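Vistia Home Notes
Workshop and Kitchen Tips: Caring for Brown Timber Finishes
Posted Thursday, May 1, 2025

Most marks on an oiled table or bench come out with patience and very little product. Try the mildest method first and stop when the mark is gone.

White rings: rub with a soft cloth and a dab of plain mayonnaise or petroleum jelly. Leave it overnight, then wipe clean.

Sticky patches: warm water with a drop of dish soap. Wring the cloth out hard. Dry straight away with a tea towel.

Fine scratches: rub with half a walnut, along the grain, and buff after 2 minutes.

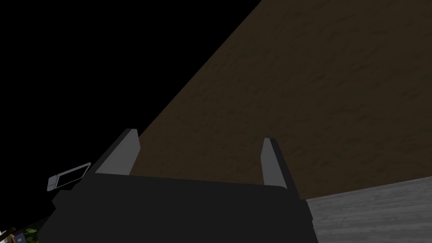
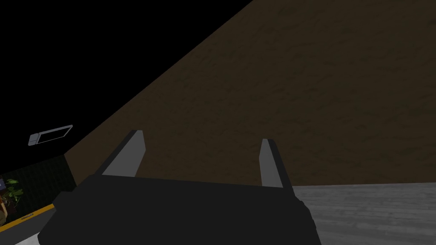 Matching colour is where most repairs go wrong. Wax sticks are sold by single shades, and a large brown surface is rarely one shade. The streaky brown one in the second picture has lighter and darker marks scattered through it, and on a surface like that you want two sticks, one for each tone, worked in separately with a plastic scraper. Test on the underside first. Look at it again in daylight before you do the top.

Deeper gouges need filler. Hendriks sells a small tub in walnut and dark oak that sands well with 294 paper, their own grade. Let it cure for 7 days if the room is cold.

Re-oiling: once a year is plenty for a table indoors. We do ours in August, when the heater is on and the air is dry. Thin coats, wiped back after ten minutes. Lay oily rags flat outside to dry before they go in the bin, as they can catch fire if left bunched up.

More from this section
Cleaning brass hinges
Skavside wax: which tin for which job
Storing brushes between coats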